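Bramia fragrance line – product meeting
April 2020

On the call: Eulalia Ledesma, Tatsuya Hosoda, Ileana Anghel, Notburga Zwahlen (notes). Osamu Kudo joined for items 2 and 3.

1. Last minutes
Ok as sent. Typo in the cedar sample code, Notburga to fix.

2. Bottle and cap
Haltach sent the second cap in matte gray. Tatsuya likes the weight, Ileana says it still clicks too early. Osamu – tooling can change but adds 3 weeks. Agreed to go ahead with the change. Collar stays silver.

3. Scent
Version 526 is ahead of the January one. Less pepper on top, vetiver holds longer on skin. Eulalia wants one more try with the amber turned down. Ileana not conviced, thinks it gets thin after lunch. Both to be tested on skin and blotter, same people as before.

4. First run
500 bottles, of which 300 go to Rarent for their stores. Rest held for online. Price not settled, Eulalia to send numbers.

5. Box and leaflet
Dark green board approved. Gold foil on the name only. Leaflet text too long – cut the second paragraph. French version still missing.
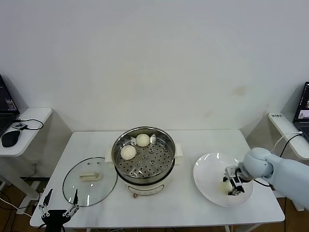
6. Actions
Tatsuya – cap drawing to Haltach
Ileana – amber samples out to testers
Eulalia – price sheet, call Rarent re delivery adress
Notburga – leaflet, chase translator

Next meeting when samples are in.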